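# Open day notes: the simulation bench at Dendby

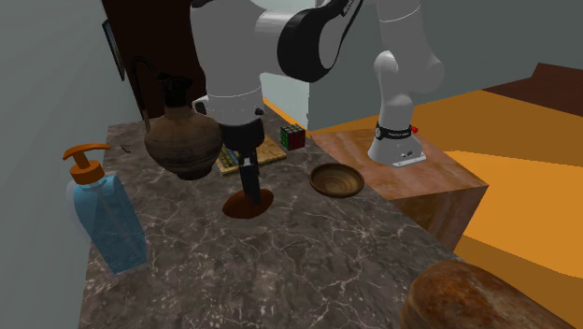 **How long does a robot arm need to practice a task in simulation before it's tried on a real one?**

It depends on the task, but the team at Dendby runs each new grasp for at least 200 scored attempts in the simulator and moves to hardware when the failures stop clustering on one object.

I went to the open day in October mainly for the hardware cell and spent most of my time at the simulation bench. Dendby writes its tabletop scenes in an in-house tool called Noso. A scene is one arm on a fixed base, one work surface, and a set of household objects. The one on the big monitor had a dark marble counter with a jug, a soap dispenser, a shallow wooden bowl, a Rubik's cube and a loaf of bread on it. The gripper was pointed straight down, its tip just over a flat, round reddish-brown disc.

I asked about the disc. Flat objects are the hard case for a vertical approach. A jug gives the fingers height to work with. A thin disc gives them almost none, so a small height error puts the fingertip into the counter. In Noso that costs a reset. On the real arm it costs a fingertip, and they keep a box of those.

The demo ran in two parts:

- **Part 1:** the same approach replayed with the friction setting changed between runs. Low friction made the disc slide away from the finger. High friction made it tip.
- **Part 2:** the object layout shuffled from a seed. Seed 1821 was the one they used for visitors, and they admitted it was a kind one.

Of the 200 attempts in the last batch on the disc, 152 were scored as good. The rest were mostly height errors, with a few wrist collisions. I would have liked to see the failures sorted by object position, but that plot wasn't on the screen and the operator didn't have it handy.

The physics step is 2 milliseconds. I asked whether a shorter step changed the contact results. It did, slightly, and it made the batches too slow to finish overnight on their machine.

The hardware cell was down to a short slot at 3:00 and the line was long. I watched one cycle from the back. The Cakthorpe lab has its own open day in the spring and is supposed to be showing the Ghanem controller on a real arm, so I'll bring the friction questions there.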